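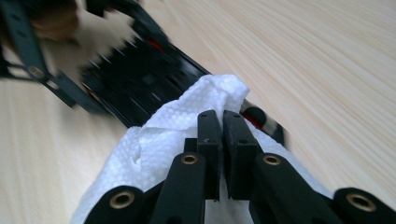 Hand-held grippers, budget for next year: buy or print?

gantry_left
Posted 2024-11-07

I have to put in an equipment request for our manipulation work and would like a sanity check from people who have spent real money on this. We collect demonstrations with hand-held grippers, two per station, one in each hand. Mostly tabletop jobs: wiping, folding, picking up cloth and paper towels. No arms on the request this time. The arms come out of a different pot.

I have two options.

Option A is ready-made pairs from Hakitz. The quote is $2,232 per pair, with fingertip pads and a small bag of spare bushings.

Option B is printing our own from the Sokol files and buying the hardware. My parts list comes to $453 per pair before anyone's time.

I want three stations. Plan is to run them until June and then decide about more. What would you do, and what am I leaving off the list?

mudflap77

Print them. We run four printed pairs and the only thing that wears fast is the pads. If you already own a printer this isn't a hard call.

Buy the bushings in a bag of 100 though. Do not let anyone talk you into running the arms on bare plastic holes. Ours got sloppy within a few weeks and then the opening width readings drifted.

tern_and_tide

I'd go the other way. $453 is the parts. What is your hourly cost for the person putting them together? Our first printed pair took one person most of a week, counting the reprints. The second went faster, but nobody got it down to an afternoon. Put that in the sheet and see how far apart the two numbers still are.

Also the bought ones match each other. Printed ones don't unless you are careful. If left and right close differently, you find out when you look at the data, and by then you have paid somebody to record it.

mudflap77

A week for a pair is on the high side. Was that the first version of the Sokol files? The current ones have the linkage arms split so they lie flat on the bed. We do a pair in two days, and most of that is the printer running by itself.

tern_and_tide

It was the first version, yes. Fair enough. I'd still write down two full days of labor, and I'd write it down for every pair.

gantry_left

We have one printer and it's shared. I can get it overnight but not during the day. Labor isn't charged to my line, so on paper option B looks better than it is. I know that's not the same as free.

Does anybody have numbers on pads? Crumpled paper towel is a big part of our list and I don't want to guess.

oddparity

We changed pads every 1,000 grasps on cloth and paper. That was a rule we picked, and some of them were still fine when they came off. Hard plastic pads are cheap so we didn't argue over it. If you go to a rubber face, budget more. It grips thin stuff better but it peels.

For paper towel specifically, plain textured pads did the job for us as long as people pinched a real fold and didn't go for a single layer. That's training for the operators and costs you nothing except the first day or two.

Things I don't see in your post:

Spare linkage arms, two full sets
Bushings and screws
Batteries or power for whatever is mounted on the grippers
Storage. Recordings fill a drive much faster than people plan for
Consumables. Paper towels, cloths, whatever gets used up
One complete spare pair

The last one is the one I'd fight for. With three stations and three pairs, one cracked arm and you have a person sitting at a table with nothing to do.

gantry_left

Consumables weren't on there at all. Adding them. The spare pair also makes sense, so that's four pairs either way. Hakitz times four is $8,928. Printed times four is $1,812 plus labor.

brasswasher

Has anyone priced Takudik? They sell the gripper as a kit, molded parts, you assemble. It sits between the two. We bought one pair to try. The parts fit well and the instructions are bad. Lead time was 30 days and they hit it.

mudflap77

Molded arms are nice but you can't replace one overnight. That's the whole reason I like printed. Something snaps at four o'clock, the new one is on the bed before I go home.

brasswasher

We've had the kit since June and haven't snapped an arm. We did drop it once. I'm not saying it can't happen.

oddparity

Kit plus a few printed spares works if the hole spacing is the same. I don't think it is between Takudik and Sokol. Worth measuring before you order anything.

wicket_nine

Different question. Do you need three stations to start? We asked for five at Wasis and got five, and two of them sat for months. The bottleneck was people. It takes longer than you'd expect to get someone moving both hands at a steady pace. Fast swings on the second hand ruin a lot of takes because everything smears, and those get thrown out. I'd count usable hours and let that set the number of stations.

tern_and_tide

Agree with this. Two stations and a spare pair, then ask again in June with real numbers. Finance likes a second request better when the first one got used.

mudflap77

Disagree a little. If the money is there now, take it now. It may not be there in June.

gantry_left

It probably won't be, that's how it goes here. But I can ask for the tables and storage for three and only build two to begin with. The third is cheap to add if we print.

Where I've landed: one Hakitz pair as a reference so we have something to compare against, and three printed pairs. That's $2,232 plus $1,359, so $3,591, before spares and storage. Two stations running at first, third when we have a trained person for it. I'll ask Hakitz whether they sell pads separately before I send it in.

tern_and_tide

They do, but there's a minimum order. Get it in writing on the quote.

oddparity

If you mix bought and printed, label every pair and log which one made each recording. You'll want to be able to pull one pair's data out later.

gantry_left

Will do. Draft goes in this week and I'll post the final parts list when it's approved.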